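# Sticky patches on a secondhand table — strip it, or leave it alone?

Posted in Furniture & Finishes, Jindlow Community Help 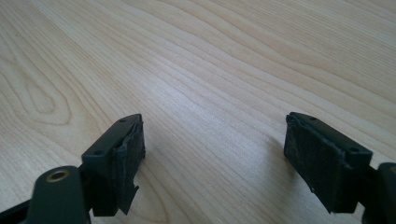 ## The original post, from torres_backshed

Hi all, long-time reader, first time I've had to ask for something. I picked up a dining table from the tip shop out at Trosgate for $70, pale timber with a lovely swirly grain and a shine on it, and I was feeling very pleased with myself until I got it home and gave it a proper clean.

The trouble is it's tacky at one end. You put your forearm down and it sort of holds on to you when you lift off. Newspaper sticks to it as well, and when I peeled the paper up it left a bit of print behind (came off with a damp cloth and some swearing). The other end is perfectly fine. I've wiped it over with dish soap and warm water 3 times now, and it feels good for an hour or so and then goes tacky again.

I don't know what the finish is. The bloke at the tip shop said lacquer, but he also said the fridge next to it worked and I watched someone plug it in. My sister reckons sand the whole lot back and start again with Golix, the hard wax stuff, because that's what she did on her benchtop and she won't hear a word against it. I'd rather not if I can help it. It's a big table, my shed has no power and I've got the family here in October.

Is it grime or is the finish cooked? And is there a way to tell before I wreck it? I can't even say whether it's solid or veneer. I had a look at the edge and couldn't make up my mind.

### fernbank_flat

Don't sand it yet!! I did exactly that with my nan's sideboard and went straight through the veneer at the corner, and I still put a pot plant over it fourteen years on.

Before anything else, get underneath with a torch. If the grain on top carries on down the end of the board and shows up underneath in more or less the same places, you've likely got solid timber. If the underside is a completely different colour or pattern, or you can see a thin line running along just below the top edge, it's veneer and you want to be very gentle with it.

As for the sticky, my money's on old polish. People spray that silicone stuff on for years, one coat over another, and dish soap doesn't shift it. Hands do it too. If one end was where somebody always sat, that's where all the skin oil and hand cream went. Mineral turps on a soft rag will lift most of it. Do a spot the size of a coaster first, somewhere you don't mind, wipe with the grain, turn the rag often, and then leave it overnight before you decide anything. Windows open. Lay the rags out flat outside to dry and don't scrunch them up in the bin.

If the rag comes away brown or yellow and the wood feels dry the next morning, you've got your answer and you can just keep going.

### saltbush1786

Vinegar. Works on everything.

### oldmate_on_the_hill

I'd go easy on the vinegar, with respect to the previous poster. It's fine on glass, but I've seen it dull a shiny finish and then you've got a second problem.

I agree with fernbank about the turps. What I'd add is that it pays to find out what the finish is while you're at it, and you can do that with two cotton buds under the lip of the table. Put metho on one and hold it there for a minute. If the finish goes soft and gluey, it's probably shellac. If nothing happens, try the other bud with lacquer thinner in a new spot. Softens up, it's lacquer. Still nothing, it's most likely a poly or some factory coating, and those are tough old things. Gloves on for the thinner, and do it outside if you can carry the table that far (I can't any more).

Now the bad news, in case it's needed. If you clean it with turps and it's still tacky two or three days later, and you can press a thumbnail into it and leave a mark, then the finish itself has broken down. Heat does it, and so does years of oil from people's arms. Cleaning won't bring that back. You'd be stripping that end, and I've never managed to strip half a table and have the halves match, so realistically you'd be doing the lot.

If it comes to that, use a gel stripper and a plastic scraper and leave the sander in the cupboard. No power needed, which suits your shed. Allow a weekend, and then however long the new finish wants to cure, and they nearly all want longer than it says on the tin. I put a wax oil on a desk once and had a laptop on it two days later. The little rubber feet are still printed in it.

I've got nothing against Golix, by the way, but it has to go on bare timber. Your sister's bench would have been raw to begin with. Put it over an old lacquer and it'll sit on top and stay sticky, and you'll be back here asking the same thing.

### torres_backshed, replying

Thank you both (and saltbush, I had the vinegar in my hand when I read the next one, so that was close).

Did the coaster spot with turps last night at the bad end. Rag came up the colour of strong tea — disgusting. Checked it at 7 this morning and that little circle is smooth and dry, and everything next to it still grabs. So I'm doing the rest of that end tonight with the doors open.

Went under with the torch as well and I'm still not sure about the veneer. There's a line, but it might be glue. I'll treat it like veneer and tell my sister the sander's broken.

Will try the cotton buds once I've bought some metho.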